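Subject: Re: [grasping] wrist view, red case, and the approach-offset numbers
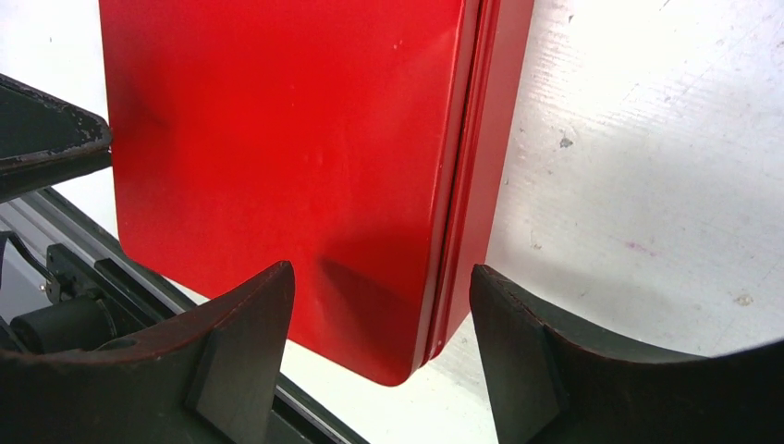
Bogumił Krajewska wrote:

> I read the Rolluvden writeup twice and I still don't buy the
> main number. You say that training on deliberately offset
> approaches helps the policy, fine. But your offset set is also
> your bigger set. 3,000 demos against 2,000. If I gave my policy
> half again as much data and it did no better, I would go and
> lie down somewhere.
>
> Also, is the gain coming from the offsets or from the operators
> slowing down because they had been told to miss on purpose? Our
> people at Karex get noticeably more careful as soon as you give
> them an odd instruction.

Fair on both counts, and I had hoped to get as far as Saturday before somebody noticed the first one.

The short version for people who skipped the thread: we collect teleoperated grasps, train a policy on them, and run it from the wrist view alone. In the Trollen set the operators grasp however they like, and operators who have done this for a month are good at it. They arrive dead center every time. The policy learns to arrive dead center too, and then on the day it arrives a finger's width off it has no idea what it is looking at and closes on air with complete confidence. In the Rolluvden set we asked the operators to stop short with the fingers open, off to one side or too low, and only then correct and close.

The case is the object I keep going back to. It is red and glossy, the front panel takes up most of the upper part of the view, and when the fingertips are still below the rounded bottom there is very little in the picture to tell you how far you have left to go. The useful cue seems to be the seam down the right side, with that stepped edge. My guess is that the Trollen policy never learned to use it, having never needed to. I can't prove that. I masked the seam in the input and both policies got worse, which tells you that hiding things from a policy makes it worse.

On the size question. I went back and cut Rolluvden down to 2,000 by random draw, same split of objects, same training schedule, nothing else touched. The gap shrinks and does not go away. Over 195 test grasps on the case the cut-down policy still beats Trollen, and the places where it wins are the ones you would want, the starts with a sideways offset. From centered starts the two are a wash. So some of what I reported was plain data volume, and I should have run this before posting a chart with a title that confident. The title has been changed to something nobody could object to or remember.

On the slowing down. You're right that they slow down. I pulled the timings and the final approach is longer in Rolluvden for every operator but one, who I think was simply in a hurry in February. What I did was drop the slowest demos until the two sets matched on approach time, which left me with 1,287. Trained on those, and on a Trollen subset of the same size, the ordering holds. The error bars are now wide enough to park in, so I wouldn't lean on it.

Things I have not done, before you ask:

The offsets were chosen by people, and people told to miss at random do not miss at random. Nearly all of ours miss low or left. I have no idea how it does from the right, because the test starts were picked by the same people.

I haven't tried faking the offsets in software by shifting and cropping the Trollen images. Grabowska tried a version of that on flat parts and wasn't impressed, but a hanging object with some depth to it might go either way. If it works then we paid for a lot of operator hours we could have had for free, so you will understand my slow progress on this item.

No change to the gripper or the wrist camera between the sets, as far as the lab notebook goes. The notebook goes most of the way.

If you want to rerun any of it, the index files for the 2,000 and the 1,287 are in the usual directory. Ignore the folder called final. The one you want is final_b.

I'd be curious whether your Karex operators miss low and left too. If they do I will feel better, scientifically speaking.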